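4.2 Serving practice and the ice question

The interviews in the first round dealt mainly with what people drank at home and how much of it was tap water. In the second round, carried out in August, we asked the same households how they served cold drinks to guests. The change of topic came from the pilot work by Saha and Testa in Kusadness, where several respondents said they would never put ice in a drink for an older relative but did so freely for themselves.

Of the 173 households that completed both rounds, 82 kept ice in the freezer all year. The rest made it only in the warmer months or bought it in bags when visitors were expected. Households in Tornine were more likely to buy it, and gave the small size of their freezers as the main reason. In Keltum the usual answer was that bought ice had no taste of the freezer. We did not test this claim, but it came up often enough that we added a code for it (code F, "taste of storage").

Respondents were also asked who adds the ice. Three patterns were found. In the first, the host fills the glass before the guest sees it. In the second, the host asks and then adds it. In the third, the ice is put out separately and guests help themselves – this was called "the open bowl" by one Keltum respondent, and we have kept her term. The open bowl was most common where guests were of mixed ages. It was also the pattern that drew the most comment, some of it sharp. A retired teacher in Tornine said that leaving people to serve themselves was "a way of not getting up".

Earlier work on hosting in the region (Bakalis and Katsaros) treated the choice of glass as a sign of how formal the visit was. Our answers fit this only in part. Stemmed glasses were brought out for formal visits in all three towns, but in Keltum they were also used for plain water at family meals, and respondents there did not see this as unusual.
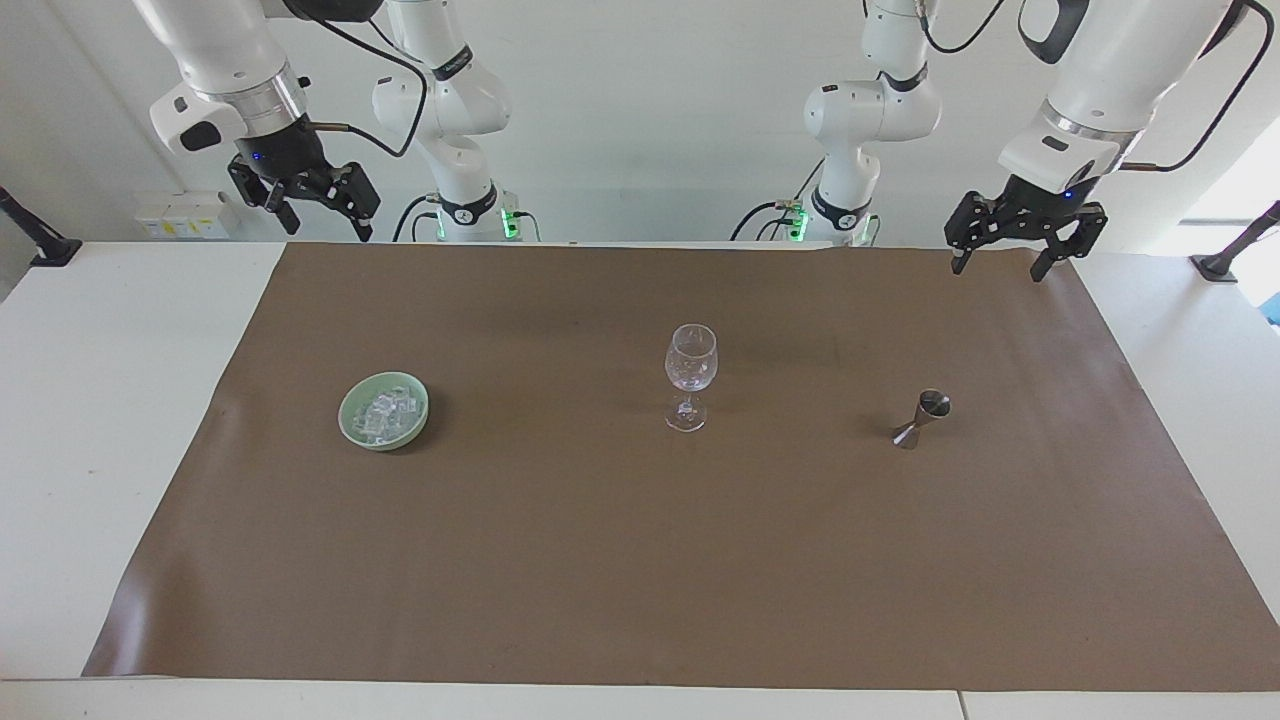

Figure 3. Ice in a bowl, served apart from a stemmed glass (the open bowl pattern).

Does the open bowl mean that guests take less ice? Guests took less in Keltum and Tornine by their hosts' account, while hosts in Kusadness reported no difference.

These accounts are second-hand and should be read with care. Hosts may notice a guest who refuses ice more readily than one who takes a little. Wijesinghe has suggested asking guests directly, and a short form for this was tried with 90 people after the main study closed. The replies are still being coded and are not used in this section. Section 4.3 turns to hot drinks, where the host nearly always pours.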